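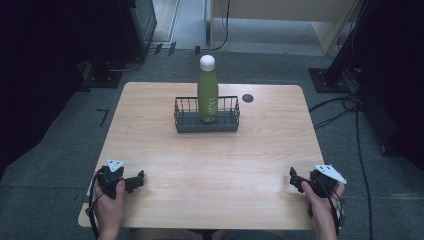
Two hand-held grippers over a bare stretch of tabletop, with the wire basket and the bottle at the back.

Workshop tips: good practice with hand-held grippers at a table

I have read a lot of guidance on this kind of work and most of it was written by people who like writing guidance. The Kolari checklist has 60 items. I have used it, and I can tell you that after the second page people tick boxes without reading them. What follows is the part I would keep, with some grumbling about the rest.

Clear the front of the table. Put the basket and whatever goes in it toward the back and leave the wood in front of the operator empty. Your hands start there and come back there. If you need a spare item, keep it on another surface.

Mind the cables. Every safety sheet says "route cables safely" and then stops, as if that were advice. Let each gripper's cable drop off its own side of the table. Coil the extra next to the stand, and don't leave the coil where you or anyone else will put a foot. Before starting, reach as far as the job needs with both hands. If a cable pulls tight, fix it now.

Keep the marker plates clean and uncovered. A dry cloth is enough. Don't put stickers on them, however small, and don't pick the gripper up by the plate. The Björklund notes want the plates wiped every 6 minutes, which I can't take seriously. Wipe them when you change operators and when you see a fingerprint.

Tape the floor. A small black L of tape on gray carpet does the job for marking a corner. Press it down hard, as carpet tape lifts at the ends first. I'm told colored tape is "more compliant" – compliant with what, I have never found out. If people keep missing the black, change it. If they don't, leave it alone.

Check the base plates. A stand on a square plate looks solid until somebody tugs the cable. Give each one a light push at shoulder height before you begin. If it rocks on the carpet, move it or put a board under it.

Tall bottles in low baskets. A bottle that stands well above the rim will tip if you catch it near the top. Grip lower if the fingers can get there, and lift straight up until the bottom is past the rim. Make sure the cap is on tight. We use plain water in ours at Skavside, and I would not use anything you'd mind mopping up.

Cable holes in desks. If your table has a grommet hole, keep small parts away from it. A screw goes down there and you spend your break on your knees.

Rest breaks. Steka recommends one after 6 tries, the vendor of our old stands said one an hour, and neither could tell me why. Stop when your wrists are sore or your grip gets sloppy. Set both grippers down flat, well in from the edge.

Logs. Write down what went wrong and the time, in plain words. Our binder has 4000 lines in it and most of them say "OK". The useful ones say things like "right cable caught on table corner, 2nd try."

Updated in August, mostly to take things out.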